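Support > Guides > Tabletop Cells
Pola Systems – March 11, 2026
8 shares | 0 comments

Section 10. Preparing the Table Before a Run 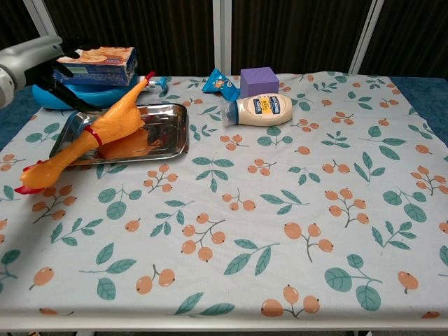

Figure 10. Arm on the left side, with tray and test items on a printed cloth.

1. Press the stop button and wait 15 seconds.
2. Spread the cloth and smooth out large wrinkles.
3. Set the metal tray within reach of the arm.
4. Place the test items – mixed shapes and materials are recommended.
5. Release the stop button and start the run.

Note: Replace the gripper pads every 18 days.

CAUTION: Keep hands off the table while the arm is powered.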